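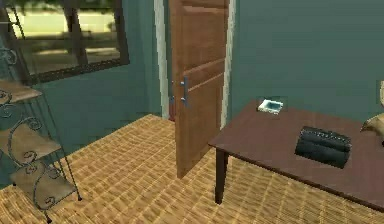
4. Daytime sleep and the sounds of a shared home

Ilse Baumgart

Print this article | E-mail this article

When we began the Trallumness study we thought, as I suppose most people would, that the great enemy of the night worker's sleep was the street. We had drawn up our diary sheets with trucks and lawn mowers and school buses in mind, and there was a whole column for weather. The households in Skonimska were kind enough to fill in that column faithfully for the first few weeks, and very dull reading it made. What they wanted to write about was each other. They wrote in the margins, on the backs of the sheets, and in one case on a seed packet stapled to the corner, and what they wrote was about kettles, stairs, phone calls, the dog, the cutlery drawer, and somebody's cough.

The diaries ran to 900 sheets by the time the last envelope came back in September, and they hold 1,282 separate notes of a waking that the sleeper could put a cause to. We left out the wakings with no cause given, though there were plenty of those too, and I have wondered since whether we should have kept them. A person who writes "woke up, don't know why, lay there cross" is telling us something, even if it does not fit in a table. Section 6 comes back to this.

The first thing to say is that loudness, as the sleepers judged it, was a poor guide to whether a sound woke them. We asked for a loudness score at each waking, on a simple scale that ran from 1 to 4, and the score that came up most was a 2. That is a quiet sound by anyone's measure. Our guide notes gave "a cup being set down in the next room" as a 2, and a good many people crossed out the cup and wrote in what they had heard, which was often a voice being kept low. Several sleepers told us in the closing talks that whispering was worse than plain speech. One hospital laundry worker in the Manier neighborhood said that when her sons talked normally she slept straight through it, but the moment they started hissing at each other to be quiet she was wide awake and wanting to know what had been broken.

We take this to mean that the meaning of a sound matters a great deal, and that sounds made by people the sleeper looks after matter most of all. Parents woke to children who were trying hard not to wake them. Grown children caring for an older parent woke to a chair being pushed back. The same people slept through trash pickup, and in one memorable sheet through the delivery of a piano to the apartment upstairs, which we know of only from the husband's note.

The second thing concerns what families did about it. Here we had expected talk of earplugs and heavy curtains, and we got some, but the most common household rule in the diaries had to do with doors, and the rules did not agree with one another at all. Some families held that the bedroom door must be shut tight from breakfast on. Others, and there were more of these than I would have guessed, left it ajar the whole day on purpose. A paneled interior door with a lever handle, standing partly open as in Figure 1, is an ordinary enough sight in a home, and yet in the closing talks people could go on for a long while about how far open it ought to be and who had last moved it.

The reasons for leaving it ajar were mostly about latches. A closed door has to be opened at some point, by a child who needs a signature or a partner who needs clean socks, and it was the click of the latch that sleepers named, far more than the footsteps before it or the rummaging after. A door left ajar could be pushed. There was a second reason, given more shyly, which was that sleepers did not like to be shut away from the house. "I'd rather hear them a bit," wrote a bakery driver, "than lie in there like I'm ill." Those who kept the door shut had their own good sense on their side, chiefly the cat.

We looked for a difference in total sleep between the two kinds of household and did not find one we would care to defend. The groups were not set up to be compared in this way. Families had settled on their rule long before we met them, and a family that shuts the door may well be a noisier one to begin with. What did differ was how the sleepers felt about their wakings. In homes where the rule had been talked over and agreed, people wrote fewer angry remarks, even in weeks when they woke as often as anyone else. In homes where the rule had simply grown up over time, or had been laid down by one person, the margins were a good deal livelier.

The Mizuno Court families deserve a word of their own here. They live in an older block with thin inner walls, and no rule about doors could have done very much for them. They had come up with a shared timetable, pinned by the mailboxes, on which each night worker marked the hours they hoped to sleep. It was kept up through the whole study without any help from us. I would have liked to say more about it, but the sheets from the Court were filled in less regularly than the rest, and I do not want to lean on them harder than they will bear.

For advice, then, we would hold back from telling anyone to shut a door or open it. What seems worth passing on is that families should talk about the small sounds as well as the large ones, and that the sleeper should be asked (when awake!) which ones they mind.

Figure 1. Paneled interior door, partly open, with lever handle.

Print this article | E-mail this article

Reader comments (3)

nightowl_renee
October 2, 2020
Twelve-hour nights for most of my working life and the part about whispering is so true I read it out loud to my husband. He whispered for YEARS. Thank you for this.

P. from the second floor
Did you ask about upstairs neighbors at all or just people in the same home? Ours has a treadmill. I would give it a 4.

gdh
Put a bit of felt on the strike plate. Also the link to Section 6 goes to the reference list.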